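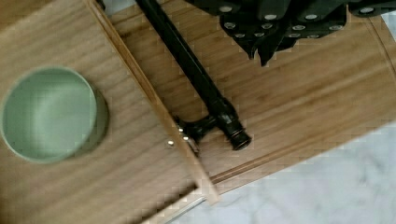 **Unit 5: Evaluating a Commercial Kitchen Manipulation Kit**

These notes accompany the unit on product assessment. The kit under review is the Zendutach bench package, supplied by Ketilsson with the Jundley control software. Students should read the supplier's data sheet before the laboratory session and bring a printed copy.

## What the package includes

The standard package consists of one arm, one gripper, a wrist camera, an overhead camera, and a license for Jundley. Countertop items are not supplied. The department provides its own boards, dishes, appliances, and play food.

Ketilsson offers two service plans. The basic plan covers replacement of gripper parts by mail. The extended plan adds remote calibration and is priced at $2,934 per year; the basic plan is $1,883. The department currently holds the basic plan.

## Workspace layout

The supplier recommends a clear counter for first trials. This course departs from that advice. A household counter is rarely clear, and a kit sold for kitchen work should be judged among ordinary objects.
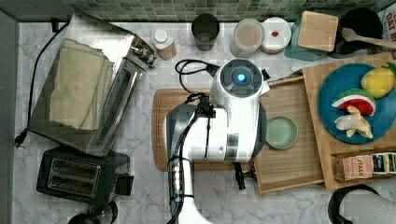 *Figure 5.1. Overhead view of the counter, with the arm reaching in from the front edge. The plate of play food is on the right.*

Note the following when planning a trial:

- Boards that overlap create a change in height. Record it before setting the approach distance.
- An open drawer reduces the space available to the lower arm.
- Cables should be checked before each run - including those belonging to the appliances.

## Review criteria

Each group will score the kit on setup time, grasp reliability, recovery after a failed grasp, and quality of the written documentation. The Zustham scoring sheet is to be used for all four. Scores without a written comment will be returned.

The Jundley manual runs to 154 pages and has no index. Sections on gripper limits and camera alignment are required reading. The section on fleet management may be skipped.

## Submission

Reports are due at the end of February. Groups should state which service plan they would recommend for a teaching laboratory and attach their trial logs - unedited - as an appendix.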